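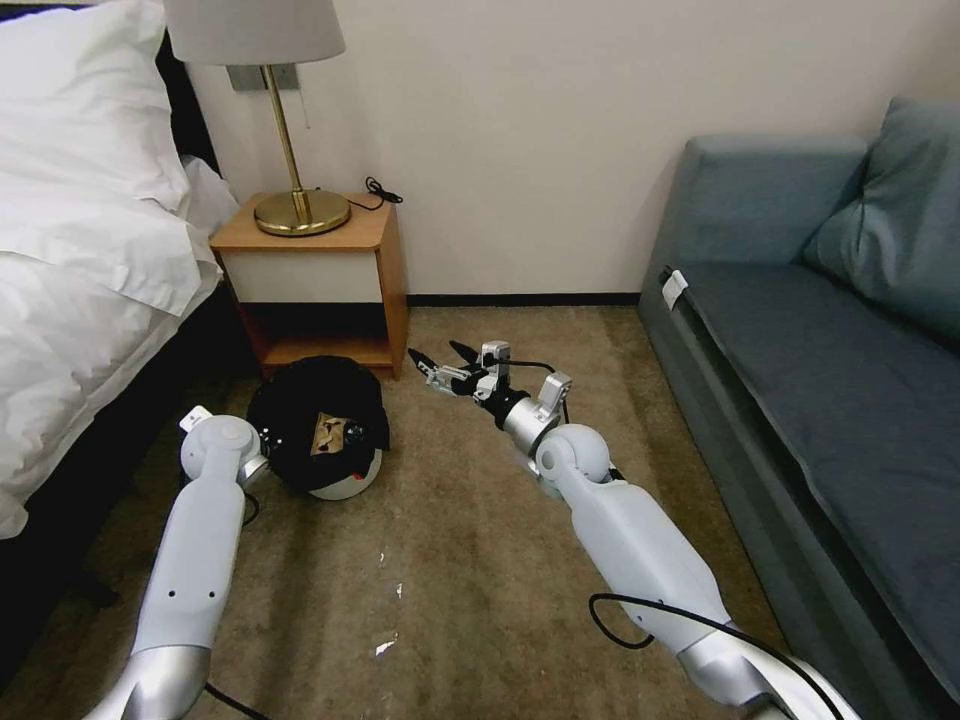
Two arms, one hotel-style room, a few small white specks on the carpet.

I spent most of October on litter pickup with the two-arm setup at Memham, and I want to write down what we changed before I forget the details.

The task is easy to say. Trash is on the floor of a bedroom, and the robot has to get it into the bag. Our first policy was trained on 200 demonstrations, all done the same way: nearest piece first, then the next nearest. It did well on pieces between the arms and badly on anything off to the side. It would reach for a far wrapper, miss, and keep closing the gripper on the same patch of carpet.

Floor Visser suggested we stop fixing the order. We recorded 51 more demonstrations where the operator picked pieces in whatever order they liked, and we kept the left gripper near the bag while the right one did the fetching.

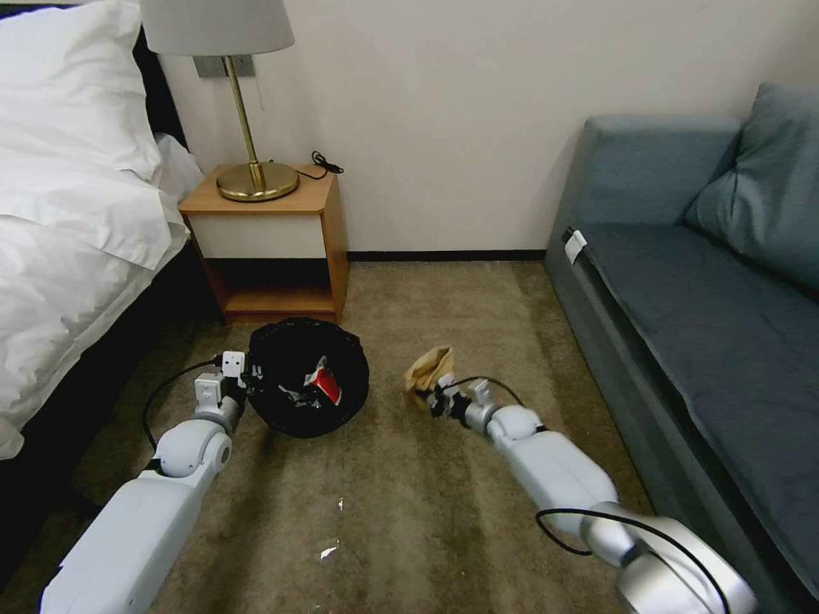 What changed in the results

We ran 30 trials with each version, same room, same kinds of trash, layout shuffled between trials. The old policy cleared the floor in 9 of them. The new one cleared it in 21. I had hoped for more, but it is a clear step up.

Paper bags are the easiest thing to grasp. They crumple and stay put in the fingers. Snack wrappers are harder, and clear plastic film is the worst of the lot. The depth readings on film are poor, and the policy often treats it as bare carpet. 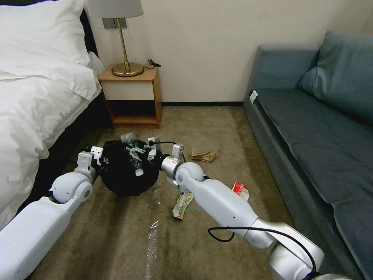
Both grippers at the bag, with wrappers and a strip of clear film still on the floor.

The bag caused trouble of its own. It has no stiff rim, so if the left arm pushes too hard the opening folds over and the next drop lands outside. We lost four trials that way. Lowering the force limit on the left wrist helped, and I reran those layouts on a Tuesday night to make sure.

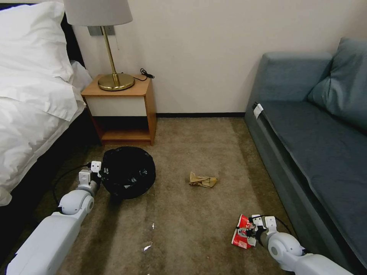

Small scraps are a separate problem. Our success count only covers pieces bigger than a playing card, so a trial can pass with specks still on the carpet. I don't love that rule, but the fingers can't pick up much below that size without scraping the floor.

Next I want to try the same policy in a second room with a darker carpet. The code needs a cleanup first, and the left wrist cable has to be rerouted.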